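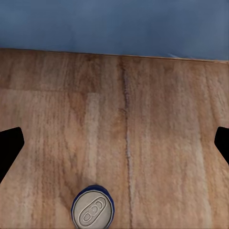 Frequently Asked Questions

I get the same handful of emails every week about my Skultgate zine and how to order it, so I finally put the answers in one place. If yours isn't covered, write to me!

What is Skultgate, anyway?
It's a little paper zine about walking in towns most people drive straight through. I write it, fold it and staple it at home. Each issue runs 28 pages, and the next one comes out in January.

How often do you publish?
Whenever I've got enough walks to fill one (usually twice a year, once three times, and I was tired for a month after).

How many do you print?
The first issue was 20 copies and I gave most of them to relatives. Now I've sold 3,000 across all the issues, and I still can't quite believe it.

Can I still buy the Volow issue?
Sorry, no, it's all gone. I may reprint it if I can find the original map, which I put somewhere very safe.

What about Datport?
Plenty left! That's the one with the ferry timetable printed upside down. You still get the right times, you just have to turn the thing around.

Do you ship overseas?
Yep. It goes by regular mail, so please wait 17 days before you write to me about a missing copy. After that I'll send another one, no questions asked.

Can I send you a walk?
Please do! Keep it short, tell me where to start and where to get something to eat, and don't worry about your spelling. I can pay you in copies.

Do you have a digital version?
I don't, and I'm not planning one. I tried it with one issue and the maps came out tiny.

Can my store carry it?
I'd love that. Email me the store's name and how many you'd like to try, and I'll send prices. Unsold copies can come back as long as they're still flat.

I moved. How do I change my address?
Send me the old one and the new one in the same email, please.

Page last updated 15 November 2018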